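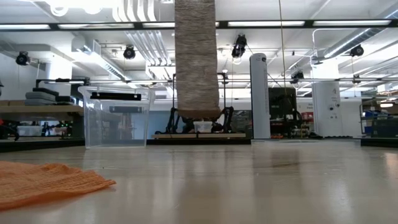 Mum reckons you can't knit your way out of a mood, and she told me so over the phone while I was counting stitches and only half listening. I had 95 on the needle, or I was meant to, and I kept landing on a different number each time she made a good point.

I should explain the mood. I've been at the same jumper since last September, the big bottle-green one with the saddle shoulders, and a fortnight ago I tried it on in front of the hallway mirror and saw that one sleeve was a good 3 centimetres longer than the other. I'd measured. I'd measured twice, with the tape my nan left me, which I now suspect has stretched over the years (it's the old cloth kind, with the numbers rubbed off at the start, so you sort of guess where zero is). Anyway, I took it off, folded it up very nicely and put it in the bottom of the wardrobe where I wouldn't have to look at it.

Then I did what any sensible person would do and bought more wool.

The new stuff is Edet, from the little shop in Pinetia, and oh, it's lovely. It's a proper sheepy wool, a bit scratchy in the ball, and it smells like the shearing shed at my uncle's place. I bought 500 grams, which is far more than I need for a vest, but the dye lots are small and I've been caught out before. I once finished a cardigan in what I swore was the same grey, and I've only ever worn it indoors, at night.

The vest pattern is an old Skomus leaflet I found in a box at the op shop, with the corner torn off just where the needle size should be. I swatched on three different sizes before I was happy, and I'll admit I used to be a terrible skipper of swatches. I'd knit four rows, squint at it, decide it was near enough and cast on. These days I do a decent big square, wash it, pin it out on a towel and leave it overnight. Rornent wool in particular grows like mad once it's been washed, and I have a beanie that would fit a pumpkin to prove it.

So there I was, with Mum in one ear, going round and round on the back of this vest. She doesn't knit. She did one scarf in high school and says it put her off for life, but she has firm views on my knitting all the same, mostly that I do too much of it when I'm cross. I said I wasn't cross. She asked where the green jumper was.

Well, I got it out again last night. I put the kettle on, found my glasses and unpicked the long sleeve from the cuff up, which was slow going as I'd woven that end in as though it had to survive a flood. Fifty-nine rows of ribbing and plain came out before I was content with it, quite a bit more than I needed to undo, but there was a wonky decrease further up that had been bothering me too and I thought I might as well. The crinkly yarn is wound into a skein now and hanging over the shower rail with a coat hanger through the bottom of it.

I'll start the cuff again once it's dry. The vest can wait, though I might do a few rows tonight while the telly's on, just to the armholes. If anyone has a good way of getting both sleeves the same, I'm all ears. A few of you have told me to knit them at the same time on one long needle, and I do believe you, but I tried it once and got the two balls in such a tangle that I had to cut one of them free.

I've ordered a new tape measure as well. I'm keeping Nan's in the tin with the buttons.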